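Boards > Blog Parties & Link-Ups > Cookie Swap

We use cookies to keep you signed in. OK

2 min read

Randia Cookie Swap: is 200 words too short for an intro post? 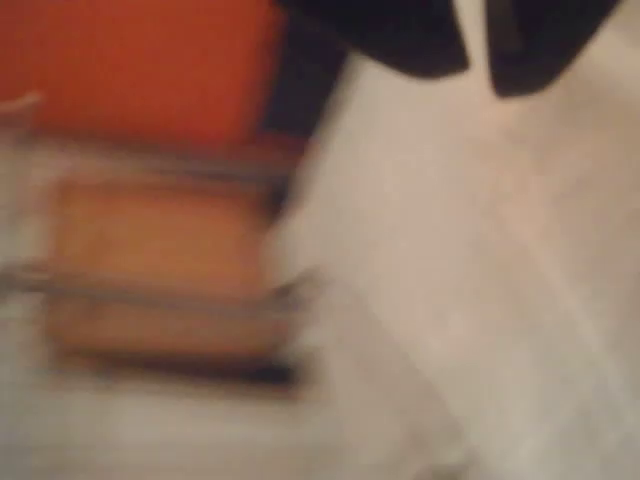 orange-red corner, very blurry

skidcombe_kate: Sign-ups close Saturday. The rules say 200 words plus a recipe. My butter paragraph alone is longer.

wubshet: Keep it short. I visited 15 blogs last year and read 2 of them.

skatenstead_mum: Disagree. I come for the rambling — the recipe is always snickerdoodles anyway.

wubshet: Six were snickerdoodles. I skimmed.

skidcombe_kate: Mine are snickerdoodles.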